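Why Doors Stick in Summer

Wood is made of tiny tubes. When a tree is alive, the tubes carry water. After the tree is cut and dried, the tubes still take in water from damp air. The wood gets wider. In dry air it gets narrower again.
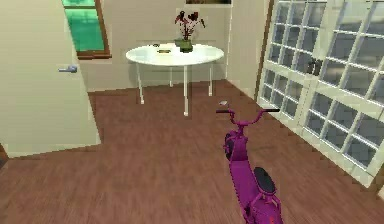
Does wood get longer too?
Very little. Almost all the change goes across the grain — the lines you see in a board — and hardly any goes along it.

A wide board may grow by 2 millimeters between February and August. That is enough to jam a door or a drawer. Floor layers leave a gap of around 10 millimeters next to the wall, and a strip of trim covers it.

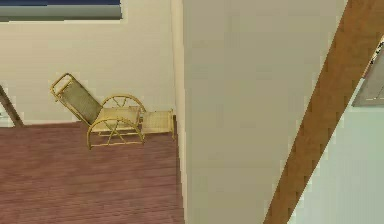
Fogh wrote to ask why the floor at home in Steltlow creaks more at night. The air cools after sunset, the boards shrink a little, and they rub on the nails.

Furniture makers plan for this movement. A wide panel is often set in a groove with no glue, so that it can slide.
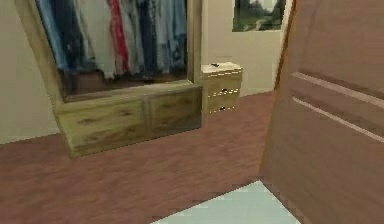 Paint and varnish slow the water down but do not stop it. A board painted on one side only can bend, as its two faces take in water at different speeds.

Related
Why Bread Goes Stale
How Glue Holds
What Makes Iron Rust

Comments (2)
Jedia: Our back gate sticks every July. Now I know why.
Grisex: Does bamboo do this? It is a grass.

Contact | Copyright | Back to top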